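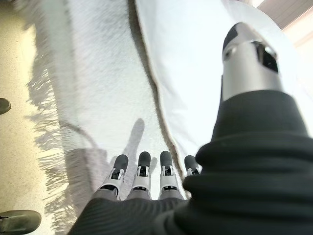
Grellasance Brings Its Rug Washing Service to Nirent, Shedding Included

FOR IMMEDIATE RELEASE

NIRENT, February. Grellasance, the rug cleaning company that has spent 18 years getting other people's dinners out of other people's floors, will open its second wash house this month on Elilano Street.

The new shop takes wool, cotton, synthetic and shag. It does not take bath mats. The company has been asked many times and its position has not softened.

Each rug is dusted, washed flat, rinsed and hung in a heated drying room. Shag rugs get an extra pass through the duster, where they tend to give up coins, earring backs and, on one memorable morning, an entire set of measuring spoons. Found items go home in a paper envelope stapled to the receipt. Crumbs are kept by the house.

"We looked at 182 rugs in our first month of planning for Nirent, and most of their owners described them as cream," the company said in a statement. "We would like those owners to come in and see what cream looks like."

Standard turnaround is 7 days. Rush service takes 2 and costs more, as rush service does. Pickup is available throughout Nirent and the Shao neighborhood, provided someone has moved the coffee table first. Drivers will help with a couch. They will not offer opinions on the couch.

The Elilano Street shop opens at 7 a.m., with free spot tests for anyone who carries in a rug during the opening month. Customers are asked to roll the rug, pile side in, and to be candid about the dog.

About Grellasance
Grellasance washes, repairs and stores rugs for homes and small businesses. Price lists and pickup forms are available at the front counter of either location.

###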